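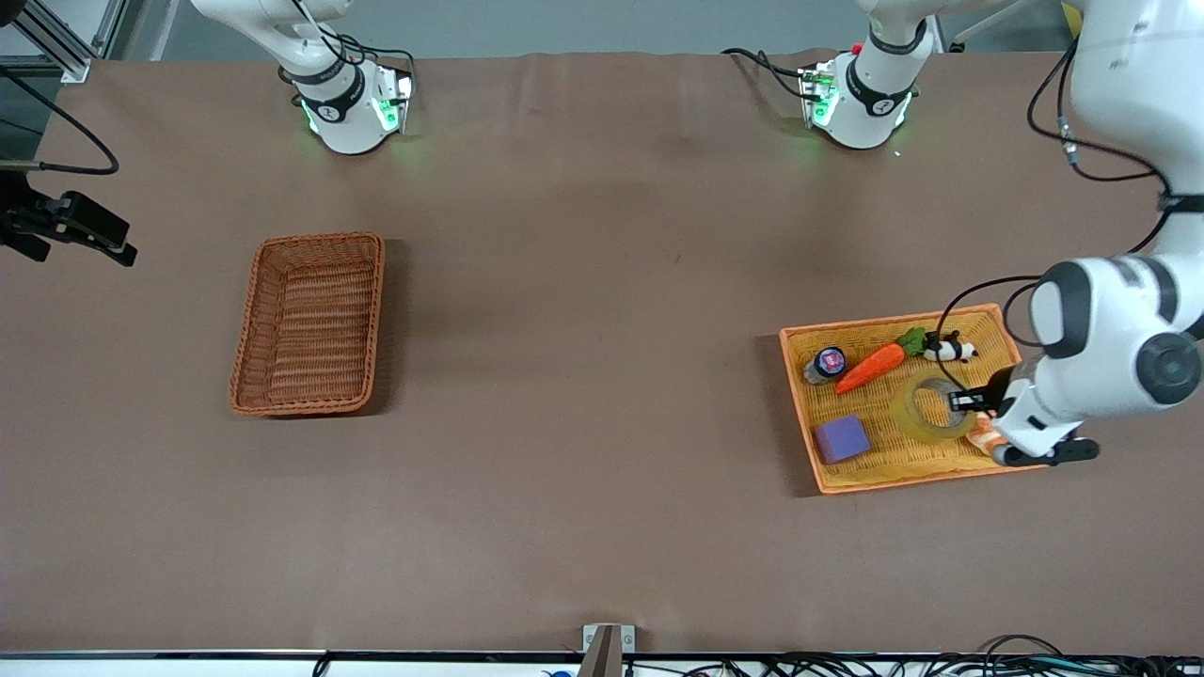
Figure 1. The two-arm sorting table at the Kendach open day, 4 Sep 2022.

Report on the visit to Kendach
Gemma Goodall

Our group went to see whether the claims in the Kendach leaflet matched what a visitor gets to see. The leaflet says the table can "tidy anything a household owns". I was doubtful before we set off and I am still doubtful now.

The demonstration was run by Felicja Bednarek, who was patient with us and did not dodge questions. The job is to take mixed things out of the orange tray and put them in the wicker basket beside it. The tray held a toy carrot, a toy panda, a purple foam cube, a small jar with a dark blue lid and a roll of clear packing tape, among other things. My first complaint is that this is a friendly choice. Foam and toys forgive a bad grip. I would have liked a wet plate, or a sock.

We watched 2 full runs. In the first, the arm picked up the cube without trouble and then took 42 seconds over the tape, which it dropped once. The second went better, but a member of staff had laid the things out again beforehand – quite neatly, I thought. Both arms had their green lights on all the while, though the left one did nearly all the lifting.

I asked about the figure of 927 picks on the poster by the door. Felicja said it was a total for the summer and that failed tries were left out. Without the failures the number says very little, and I told her so. She agreed to send us the full log in November.

What I would change next time: bring our own objects, ask for the failures first, and stand on the side where the cables don't block the view of the tray.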